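Plundell Shelf Trial

The Plundell Shelf Trial is a comparison exercise for robot grippers, in which a pair of arms takes small boxed goods from a rack and puts them back again. It grew out of a bench test at the Temwood workshop, where Hortensia Barrientos and Vicente Benítez wanted a job dull enough that any difference between two grippers would come from the grippers themselves.

Task

Each arm takes one box, carries it clear of the rack and returns it to a shelf. The usual goods are dark cartons of the sort depth cameras are sold in, with Intel RealSense lettering on them, and they suit the purpose nicely, being stiff and plain and easy to tell apart from a teal-green wall. Both arms may work at the same moment, and a good operator generally lets them. 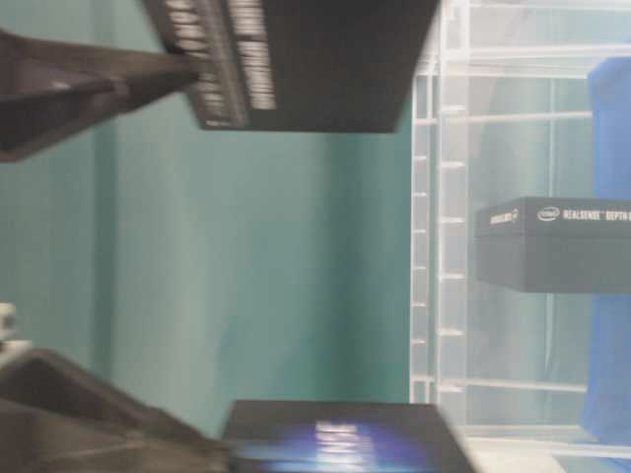
Grippers compared

The first round, held in July, set the tapered Jonex fingers against a wider Böttcher pair. Maite Manzano ran both sets under the same controller, with 6 attempts per shelf, and wrote up her notes with great patience (they are still passed along to newcomers). The Jonex fingers slipped in more easily between shelves, while the Böttcher pair was kinder to a carton that had been set down a little crooked.

Rack and scoring

Boxes are stacked one to a shelf with a gap left between them, and the notched rails make it simple to go back to the same spacing after somebody has borrowed the rack for something else.

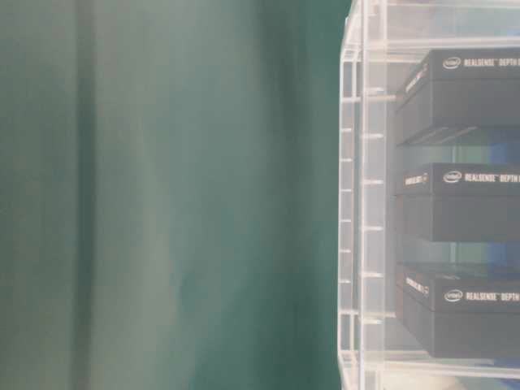

A box counts as returned when it rests fully on its shelf and the gripper has let go. Soledad Cabral later added a small penalty for nudging a neighboring box, a rule that was grumbled over at first and has stayed in ever since.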